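Anselmo Camargo
2 July 2019

OK I have to talk about tablecloths for a minute. Old printed cotton ones with ferns and leaves and little round blossoms. I love them so much!

My grandmother in Plarkville kept 13 of them in one drawer and changed them with whatever was growing outside. Fern prints in June, always.
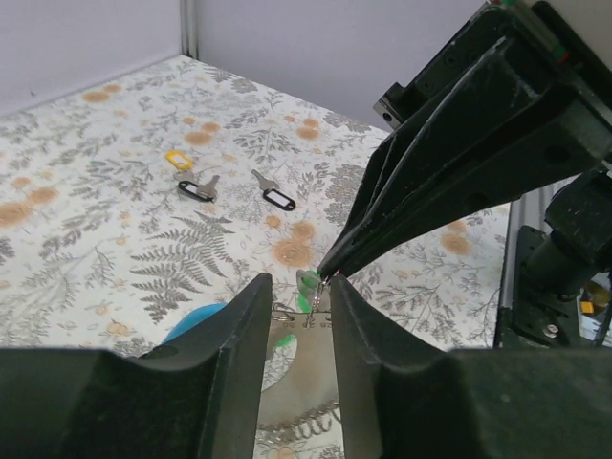

The best ones I've found came from the Sowerby flea market. Get there early, go straight to the linens, and unfold everything - the good border is usually on the inside.

Washing: cool water, mild soap, dry in the shade. I ruined a gorgeous Kolldale print with bleach and I still think about it.

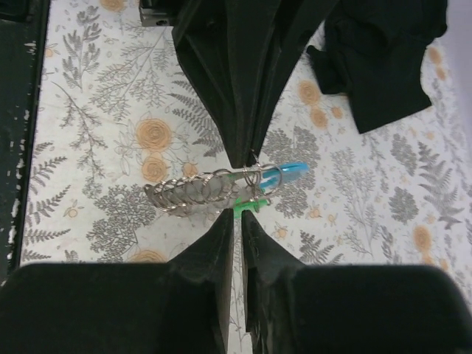
Wrinkles! Iron from the back while the cloth is still a bit damp. The color stays bright and you don't get that shiny look along the folds.

And please use them. Mine has had coffee on it 2 times this week and it came out fine (dish soap, right away).
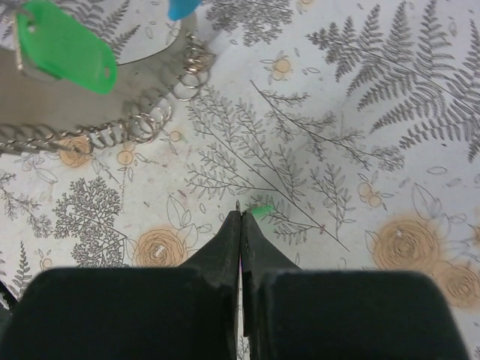

Replies

Someone asked about sizes. For a table that seats four I look for 70 inches long, which leaves a nice drop at both ends.

Also yes, Wirkisska still prints new ones from old patterns! The leafy branch one is my favorite, and I'm saving up for the napkins.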